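Two arms on a rail, one basket: a night with Wanda Oyelaran

Wanda Oyelaran's bench is at the back of the Fuddale workshop, past the lathe, and she'd already started when I got there. No hello. Just "mind the cable" and a nod at a stool.

She fixes commercial ovens for a living. The robot is what she does after. It's her second go at one — the first lived in her garage at Mestdale until the damp got into it, and in July she gave up and brought what was left to the shared shop.

"I wanted a thing that puts groceries away," she says. "That's it. That's the whole dream. You dump the shopping on the table and it goes in the basket."

So far the shopping is small. Packets mostly. She says shiny wrappers are the hardest thing she's tried, worse than cups, worse than fruit.

"A cup's a cup. It stays the same shape when you grab it. A wrapper changes on you the second you touch it."
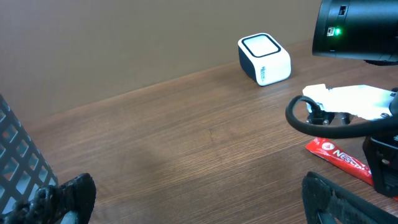 Coffee stick on the bench, fingers open. Photo from the wrist camera.

The bench is a mess of decisions. Both arms sit on the one black metal rail, which was Ignacio Escobedo's idea. Before that they were clamped to the table seperately and every bump meant starting the calibration over. Now if the rail moves, everything moves with it. Ignacio drilled it in a lunch hour and has not stopped mentioning it, she says.

What did it all cost? She winces. The budget was $300. It went to $900, and then she quit writing it down. The worst of it was motors. She cooked a set early on by letting one joint push against the table overnight, and nobody would take them back.

"Totally my fault. I left it holding a pose and went home. You could smell it from the door."

I ask about the code and get a much longer answer than I wanted. Short version — she started on a library called Kernness that a friend of Ignacio's wrote, hated it, rewrote half, and now kind of likes it. It does the boring part, turning "go there" into joint angles. The picking up is hers.

A coffee stick is flat, and the fingers have to come down either side of it nearly touching the wood. Too high and they close on air. Too low and the whole arm groans. She's got the height dialled in by fractions of a millimetre, in a notebook, in pencil, with a lot of rubbing out.
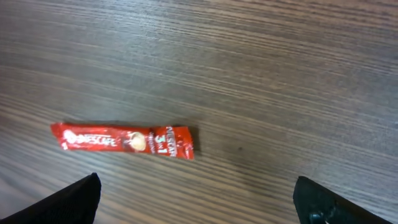

Why not use suction for flat packets?
Wanda tried it for a few weeks. Crinkled foil leaks air around the cup, so the grip fades partway through the lift, and the pump was loud enough that the other members complained.

So fingers it is. She cut pads for them out of whatever was in the scrap bin and went through plenty before she found a thickness that would grip and still let go. The letting go matters more than you'd think. Early versions would carry a packet all the way over the basket and then just hang on to it.

"You'd be standing there flicking it with a pen. Very high tech."

Her log has 466 tries in it, good and bad, each one a line with the height, the speed and what she was picking up. The bad ones get a comment. I read a few over her shoulder. Most aren't printable. One just says "why".

Speed is the current argument. Ignacio wants it quicker, says no one will put up with an arm that takes that long over a coffee stick. Wanda wants it slow until it's boring.
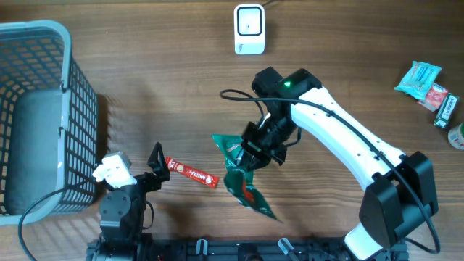 Bags are a different headache again, she says. A stick has a right way to grab it. A snack bag has no right way, you squeeze the middle and the rest goes where it likes, and then the hanging part catches the rim of the basket on the way over. Her fix is to lift higher than looks sensible and come down from above. It costs time. Ignacio hates it.

The smaller arm is for practice with handing over, one arm steadying while the other one grabs. That part is early. She has the two of them talking but not what you'd call co-operating, and for now she'd rather they kept out of each other's way.

Next on the list is tidier cabling, then better lighting over the bench, then tins. She's nervous about tins. "Heavy, and they roll."

Would she sell one? No. Would she let someone copy it? Sure, if they can read her writing. The notebook lives on the shelf over the bench and anyone at Fuddale can take it down, so long as it goes back before shc's in again at six.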